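Doltport Shared Workshop – Bench Robot Build
Pre-run checklist, simulation and hardware
Checked by Raed Shboul, September 27, 2019

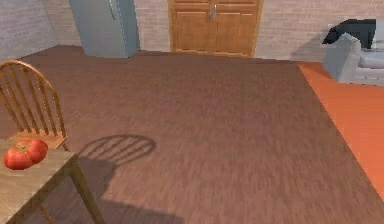

Both parts have to be signed before the arm gets power. Comments go under the line they belong to.

PART A – SIMULATION

A1. Table height matches the real bench – OK
A2. Tomato sits on the tabletop and does not sink in – OK
Comment: Fixed by Macario in July. Leave the collision mesh alone.
A3. Chair included as an obstacle – OK
Comment: The spindles count as one solid panel. Good enough for path planning.
A4. Joint limits same as in the controller file – NOT OK
Comment: Wrist limit is off by 5 degrees. Rami to correct and rerun.

PART B – HARDWARE

B1. Emergency stop cuts motor power – OK
Comment: Tested twice, once under load.
B2. Base bolts tight – OK
B3. Cable clear of elbow joint through full travel – NOT OK
Comment: Rubs past the halfway point. Needs a clip and more than 30 mm of extra slack.
B4. Speed capped for first run – OK
B5. Second person at the stop button – Jad, confirmed

RESULT: Hold. 2 items open (A4, B3). Do not plug in the supply until both are initialed.

Recheck by: Mireille Hakim

Doltport Shared Workshop | Contact the bench lead | Back to top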